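## 4. Primer arranque de la Flelimell y carga de hilo

Si vienes del capítulo 3, ya tienes la máquina de coser fuera de la caja, con el pedal enchufado y la placa de aguja atornillada. Ahora viene lo que a mí más me costó la primera vez, así que te lo cuento con calma y con mis manías incluidas.

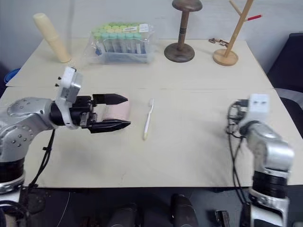
Antes de encender nada, mira el selector de voltaje de la parte trasera. La mía llegó bien puesta, pero a Despina Mihăilă, que me ayudó a revisar esta guía, le llegó en la otra posición y tuvo que cambiarlo con un destornillador plano. Se hace en un momento (¡con la máquina desenchufada, por favor!).

### 4.1 Encender y dejar que se coloque sola

1. Pon el interruptor lateral en la posición I. Se enciende la luz de costura y oyes un zumbido corto.
2. Espera sin tocar el volante. La aguja sube hasta arriba del todo y la pantalla pasa del logo al menú de puntadas.
3. Elige idioma con las flechas. El español está casi al final de la lista, detrás del portugués.
4. Pulsa OK y deja pulsado el botón de la aguja hasta que pite.

> **Nota:** si la pantalla se queda en el logo, apaga y vuelve a encender con el prensatelas bajado. Es una rareza de esta versión y no significa que la máquina esté mal.

### 4.2 Llenar la canilla

Usa las canillas que vienen en la bolsita, o las de recambio Clakodier, que tienen la misma altura. Yo probé con unas que tenía por casa de mi máquina antigua y se atascaban cada dos por tres: eran un pelín más altas y rozaban con la tapa.

1. Coloca el carrete en el portacarretes horizontal, con el hilo saliendo por debajo, y sujétalo con el tope mediano.
2. Pasa el hilo por la guía superior izquierda y dale una vuelta completa al disco tensor. Tiene que entrar *entre* las dos chapitas; tira un poco y nota la resistencia.
3. Mete la punta por el agujero de la canilla, de dentro hacia fuera, y encaja la canilla en el eje.
4. Empuja el eje a la derecha hasta el clic.
5. Sujeta la punta del hilo, pisa el pedal despacio y, cuando hayan dado unas vueltas, para y corta el sobrante a ras.
6. Sigue hasta que el eje se detenga solo. Devuélvelo a la izquierda.

> **Precaución:** con el eje a la derecha la aguja no debería moverse. Si se mueve, suelta el pedal y repite el paso 4, que seguramente no ha llegado al clic.

Una canilla bien llena está dura y pareja. Si te queda blanda o con forma de cono, vacíala y empieza otra vez — ya sé que da rabia, pero una canilla floja te va a dar guerra toda la tarde.

### 4.3 Enhebrar la parte de arriba

1. Sube el prensatelas. Importante: con él bajado los discos están cerrados y el hilo se queda por fuera.
2. Sigue los números impresos en la carcasa, del 1 al 6. Baja por el canal derecho, sube por el izquierdo y engancha la palanca tirahilos.
3. Pasa el hilo por la guía de la aguja y enhébrala de delante hacia atrás.
4. Baja la aguja con el volante, girándolo siempre hacia ti, y vuelve a subirla. Saldrá un lacito: es el hilo de la canilla. Tira de él y deja los dos cabos hacia atrás.

Torquil Chisholm, que cose lonas, prefiere enhebrar a mano y yo le doy la razón con hilos gruesos. Para los normales, el enhebrador automático va de maravilla.

### 4.4 Prueba de tensión

Coge un retal de algodón doblado en 2 capas y haz una costura recta con la tensión en 4.

- Si ves bucles por debajo, casi siempre es el hilo de arriba mal pasado. Vuelve al 4.3 antes de tocar la rueda.
- Si el hilo de la canilla asoma por arriba, baja la tensión medio punto y prueba otra vez.
- Si la tela se frunce, alarga la puntada.

Guarda el retal con el número de tensión apuntado a boli. Yo tengo un sobre lleno, con lino, vaquero y hasta un trozo de cortina, y lo consulto más que el manual original.

Cuando la costura salga igual por las dos caras, pasa al capítulo 5, donde cambiamos el prensatelas y hacemos el primer ojal.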